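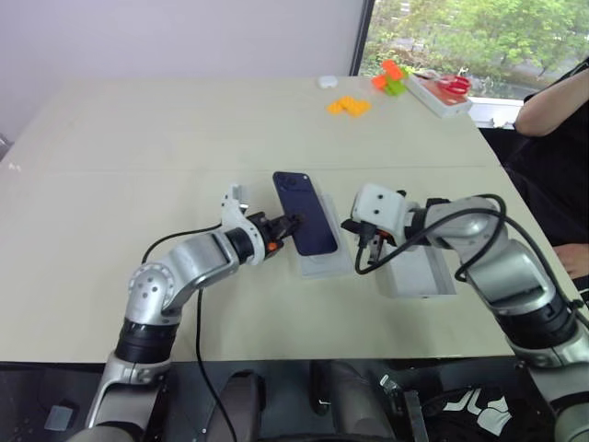
Notes for the Clolladico session, 2 Mar 2020
Slot is short, so keep moving. Water on the lectern before you start!

OPENING

Hi everybody, thanks for coming to the one about rules. I know, I know. The gripper talk is next door and it has videos. I'll try to make this worth your while.

I look after working practice at Lightfoot, for the tabletop arms. When I started, our rules were a 13-page document that I wrote myself, and I was very proud of it. Then I asked Ryota Nishimura, who runs most of our two-arm sessions, which page he used the most. He said he hadn't opened it since November. (Pause. They usually laugh here. If they don't, go on.)

So what I have for you today is what was left after we threw most of it out.

THE TABLE

Start with the table, before anybody powers anything up. Our rule is that an object is either part of the task or it's off the table. We're terrible at this one. Look at the slide — the phone and its tray are the job, and then way at the back there's a pair of scissors on a box, and some toy blocks. An arm doesn't know which of those things matter. Sadao Nagano at Jostarlow puts a strip of tape on the table at the limit of the arms' reach, and anything inside the tape has to be on the task sheet. I stole that. You should steal it too.

Ask: who here has a written list of what's allowed on the bench? Wait for hands.

CABLES

Okay, cables, my favorite. You can see a loop coming off the left arm and arcing over the table, and another one over the top of the right arm. Loops are fine, you need slack or the wrist can't turn. What we ask for is that you run each arm through its full range by hand, slowly, with the cables on, and watch where the slack goes. If it can touch the workpiece, reroute it. Do it again any time you change a gripper. It takes a few minutes and people skip it constantly, me included.

PEOPLE

This is where I slow down. (Slow down!)

Somebody is sitting at the right side of that table, with an arm on it near the corner. I bet everybody in this room has sat like that. Small arms feel friendly, and you stop thinking of them as machines. Our old document said "maintain a safe distance," and what on earth does that mean to a person in a chair?

What we say now:
Seat positions are marked on the floor.
Hands stay off the table while either arm is enabled.
One person has the stop button, and says out loud that they have it.
If you need to reach in, you say "reaching," and you wait for "stopped" before you move.

The talking felt silly for the first week. Now people do it in the kitchen.

HOLDING DELICATE THINGS

Phones, mostly. One gripper holds and the other one works, and the question is how hard the holding one is allowed to squeeze. We write a force limit per object, on the task sheet, signed by whoever tested it. Please don't carry a limit over from a similar object! Kurnia sent us a batch of cases that looked the same as the last lot and they were a lot softer. We cracked 2 before lunch.

And if there's a battery in the thing, write down what you do when it gets damaged, and where it goes. Write that before the session. You don't want to be looking it up.

STANDARDS

Somebody will ask whether all this replaces the formal risk assessment. No! You still do that, for your own setup, with your own people. The sheet is how the assessment gets as far as the bench.

(Skip this next bit if there's less than five minutes left.)

Near-miss log. Ours is a paper notebook on a string. The online form got nothing, the notebook gets used.

QUESTIONS

Repeat each one into the mic. Blank task sheets are on the chair by the door, and Ryota has more.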